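Community Newsletter
From the education desk
Reading time: two minutes

A small evening school for fathers and sons

Last winter a few families in our neighborhood asked if the study hall could stay open after evening prayers. The parents work late, and many of them see their children only at supper. They wanted one hour in the week when a father, or a grandfather, could sit with a child and learn a page together. We said yes, and we expected maybe ten people.

Now 34 pairs are on the list. Renzo Pace, who teaches the beginners, has divided the hall into two parts. The older boys learn Mishnah near the bookshelves, and the small ones stay with him close to the door, where it is permitted to be a little noisy. He starts at 7:15 and he does not wait for late people, me included.

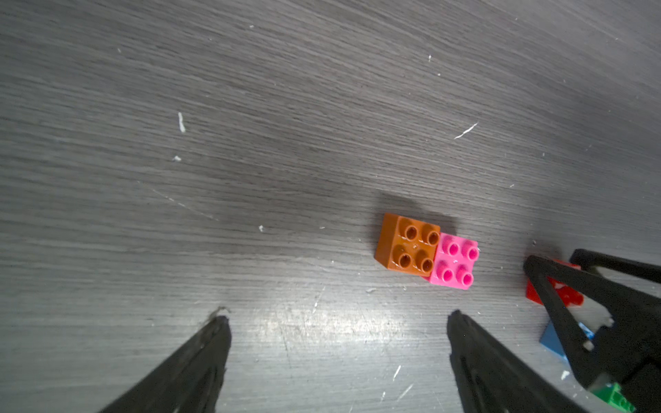 Not every father had the chance to study when he was young. Some of them read Hebrew slowly, and in the first weeks they were ashamed to do it in front of their own children. Renzo made for them a booklet of 48 pages, with vowels and with a translation under each line. The Ferraro print shop gave us a good price for 200 copies, and there are still many in the office. Please take one home, also if you do not come to the program.

I received two letters which said that the girls should have the same hour. I agree with the writers. We are looking for a teacher for mothers and daughters, and we hope to open this group in August – if you know a suitable person, please write to me before the summer holidays.

The cost for a family is 300 for the whole year, with tea and cake included. Who cannot pay should speak with me in private, and the place will be kept. New pairs can register at the office in the morning, or with Renzo after the lesson.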